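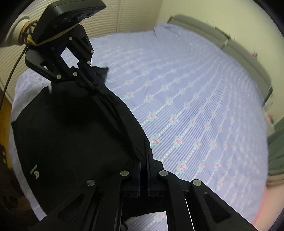
1/12

Spent the whole afternoon at the open day at Denbridge and my feet are killing me. Totally worth it. Thread!

2/12 The part I came for was the laundry demo. Two grippers, one piece of black fabric, one bed. I could have watched it all day.

3/12 You'd think pulling a cloth tight is the easy bit. Try doing it with two fingers on each hand and no thumbs.

4/12 One gripper has a corner pinched and the other holds the far end, so the cloth hangs stretched over the bed between them. See those long creases running down to the pinch? Those are what I kept staring at.

5/12 Black on a pale flowery sheet is pretty easy to see, at least for me. I asked about black on black and got a big sigh :)

6/12 Libor Procházka ran the talk afterward. Super patient guy, took every question, even the kid who wanted to know if it does socks. (Not yet!)

7/12 He says they have 2,072 folds logged so far and want another 400 by the end of March. That is a LOT of laundry.

8/12 Next door was the Kirent stand with a sorting arm. Fast, loud, huge crowd. I got 5 minutes near the front and then somebody's backpack won.

9/12 Lultden had the good coffee, so I ended up hearing their whole pitch on warehouse carts. Twice.

10/12 Things I want to go back and ask Libor - how hard do the fingers squeeze, and what happens with silk? My notes just say "silk???"

11/12 They're doing another one in March. Sign up early, the line for the fabric demo went out the door by noon.

12/12 More pics once I've charged my phone. Going home to fold my own stuff now, badly.

Feb 22, 2019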